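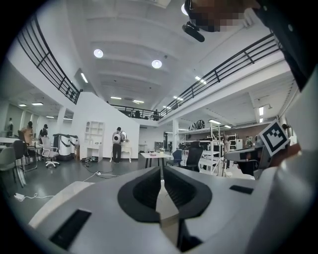
Main hall from the ground floor, lights on, mezzanine either side.

25/07/2021

Spent most of today on the lights and the upstairs railing, which I have been promising Birgit I would do for longer than I care to admit. I do love this room when everything is switched on. All that white ceiling with its shallow curves, and the two round recessed lights up near the middle glowing away like a pair of moons!

Long panels first. Colleen wants the bench drawings readable without desk lamps, so I took the Pilow meter to her table and got 900 lux, which is plenty (she was hoping for that, I think, and will be pleased). Under the mezzanine I only got 117, and I took that one twice, standing in a slightly different spot, and it came out the same. Dehua, if you are reading this, please don't move the sample shelves under there until we have talked.

Then the black railing. I went along the verticals and diagonals by hand, giving each a good wiggle, and found one a bit lively near the stairs. Tightened it, but I would like Hollis to have a look too. Dusting it took forever, and the cloth was a disgrace.

Still to do: ask Doucet about spare tubes, about 89 dollars a box last July. Measure again after dark.

Birdie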